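**From the software bench**, November 20, 2024

Hello again! Imogen Bramwell here, back with the bit of the newsletter where I get to talk about code and you get to skip to the puzzle page if you want. Lots of you wrote in after the last one asking what the perception side of Pitel has been up to all fall, and the short version is laundry. So much laundry.

If you're new, Pitel is our name for the whole stack that sits between "please unload the washer" and motors moving. Inside it there's a planner (Whiteley, which Harell wrote the first half of and I have been slowly rewriting, sorry Harell) and a perception service called Inholm. Inholm takes in the wrist view and hands back a list of things the planner can reason about: an opening, a rim, a handle, a soft lump that is probably a sock. Whiteley then picks where to put the fingers. That's the dream, anyway.

For most of the fall the washer job fell over in the same dull way. Whiteley would plan a lovely reach into the drum, the arm would set off, and then the plan would get thrown out halfway because Inholm had changed its mind about where the opening was. Over and over. I watched it happen enough times that I started seeing it with my eyes closed.

The trouble was the door. An open front loader gives you two big circles, one on the door and one on the machine, and both of them have a dark ring. The one on the door also has a clear domed window, so the depth reading goes partly through it and partly bounces off it and comes back as mush. Our old circle finder loved that window. It would lock on to the door, decide it had found a nice deep hole, and tell the planner to go for it. Then the view would shift a little and the real drum would win, and the poor planner would have to start over.

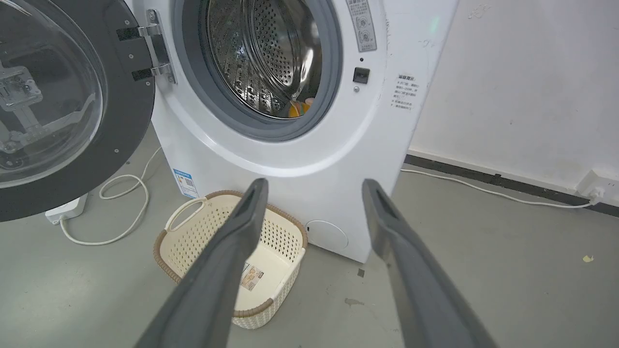 *Washer open, basket in front, one small orange and yellow item in the drum.*

So what did I change? First, Inholm no longer gets to call something an opening on shape alone. It wants a second opinion, and the best one I found was texture. The back and sides of a steel drum are covered in little holes, rows and rows of them, and a door window has nothing like that. I trained a tiny patch classifier on 1,263 crops and it's almost embarrassingly good for its size (it runs on the small computer and doesn't even make the fan spin up). If the patch inside the ring looks like drum, it's an opening. If it looks like blurry room, it's a door, and it goes into the map as something to stay away from.

Then I got smug and pointed the same thing at the basket, which is also full of little holes. You can guess how that went! For one glorious afternoon the planner believed the laundry basket was a second washing machine. The fix there was to look at which way the surface faces and what sort of edge runs around it, and to let a rim with a handle veto the drum label. I'd like something more graceful eventually, but it holds up.

The other change is in how the two programs talk. Inholm used to send a fresh answer with every single update, and Whiteley took each one as gospel. Now an opening has to hold still for a short stretch before it gets passed along, and once the arm has committed, small wobbles get folded into the current path as a nudge. A full replan only happens if the target moves by more than 38 millimeters. I picked that number by fiddling, and I'm not going to pretend there was math behind it. Replans during a reach used to be constant, and on my last long batch I got 2. I ran the batch again to be sure and didn't quite believe it then either.

What still bugs me is small stuff sitting low in the drum near the front. The rubber gasket hides part of it, so Inholm sees a scrap of color and draws a box around only the scrap, and the grasp comes out centered on the wrong spot. My plan is to have Whiteley ask for a second look from a higher angle before it picks a grasp, which means teaching it that looking is a thing it's allowed to spend time on. Right now it treats every pause as a failure and logs a very cross message about it. Harell chose the wording of that message and I've grown fond of it, so it stays.

There's also a new replay viewer, if you're the sort of person who enjoys this. You can scrub through a run and see what Inholm believed next to what the planner did with it, in matching colors. Old logs open too, apart from the really ancient ones with the broken timestamps. Try it, break it, tell me what's annoying. The color picker is already on my list.

In December I want to get onto cords. Anything thin and pale lying across a pale floor is close to invisible to us at the moment, and the base planner ought to know about it before we let it drive up to a machine by itself. If you've got a trick for segmenting thin things that doesn't need a giant model, please send it over. I'll trade you a tour of the replay viewer for it.

— Imogen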